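Subject: Re: [Lorndale Garden List] Old flower seed, keep or toss? 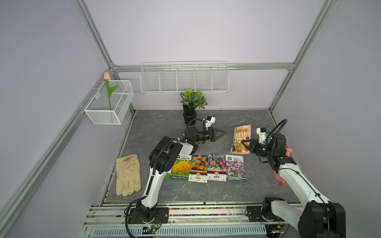
Do flower seed packets really need to be sorted before you sow them? Only if you'd like to find the one you want in under an evening, and laying them flat in a row on a table is the cheapest way to do it.

Teguh Wibisono wrote on 28th April:
> Hello all,
> I have inherited a shoebox of flower seed from my aunt in
> Trirkero. Half the packets are open and folded over, a few
> have lost their dates, and one just says "the blue ones" in
> pencil. Do I keep them, test them or throw the lot out? And
> how do the rest of you store yours? My current system is the
> shoebox.
> Teguh

Teguh, the shoebox is a perfectly respectable system. Mine was a cookie tin for years and the only thing wrong with it was the mice.

Keep everything for now. Get the packets out on a table, face up, and put them in the order you'd sow them. Alphabetical looks very fine and is useless in spring, when what you want to know is whether the sweet peas should already be in the ground (they should, and mine aren't).

Anything open, tap the seed to the bottom, fold the top over twice and clip it. Tape is a mistake. You will tear the name off the packet and then you too will own "the blue ones".

For the undated stuff, do the paper towel test. Ten seeds on a damp towel, towel in a sandwich bag, bag somewhere warm. If fewer than 3 come up, sow the rest thickly along a fence and expect nothing. Larkspur will sulk on a warm windowsill whatever its age, so try that one in the fridge before you condemn it. Old cosmos and marigolds have surprised me. Old delphinium never has, though I keep buying it.

Storage: cool, dark, dry, lid on. I use the Wumetti photo box from the Menon hardware store, the long one with dividers, and stand the packets up in it like file cards. My husband keeps his in the door of the fridge next to the mustard and gets better germination than I do. We don't discuss it.

As for the blue ones, sow them all in one pot and report back. My money is on love-in-a-mist, which means you'll have it in the driveway by next year.

I have spare dividers if you want them - 2 sets, slightly chewed.

_______________________________________________
Lorndale Garden List
To leave the list, send a blank message with "unsubscribe" in the subject line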